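ok so the great drawer cleanout of March is finally happening and I'm going to post through it because I need the company 1/12

Some background! The table in question is the dark brown one with the drawer under it, bought secondhand when I moved to Arnley. Lovely glossy top. The drawer has been a black hole for takeout menus and dead batteries ever since.

Everything came out on Monday night. Everything!! I filled a whole grocery bag with stuff I didn't even remember owning (why do I have 5 tape measures) (why can I never find one)

Then I wiped the inside down and just kind of admired it for a while. Flat gray bottom, light gray sides. It's pretty shallow, so anything tall has to go in lying down.

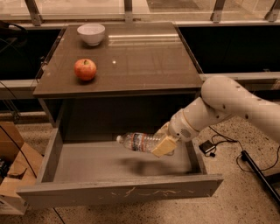

New rule, water bottles live in the drawer now. I used to leave them standing on top and knock one over every single time I reached for my keys.

The tabletop gets to keep a white bowl and that's it. Plus an apple if I'm being the kind of person who eats apples. The bowl is for fruit, in theory. Give it a week and it'll be full of receipts.

The front of the drawer is still scuffed up in the middle, by the way. Pale marks, white streaks. I've seen people swear by a melamine sponge for this but I'm scared of wrecking the finish, so if you've tried it PLEASE tell me how it went

Someone asked about dividers. I looked at the Joltari ones and they're cute, but I know myself, and I'd have menus wedged under them by the weekend.

Also yes I know I wrote 1/12 up top and this is nowhere near 12 posts, I got excited. The cardboard box situation is a whole other thread. Going to go find some dinner now, and of course I threw out all the menus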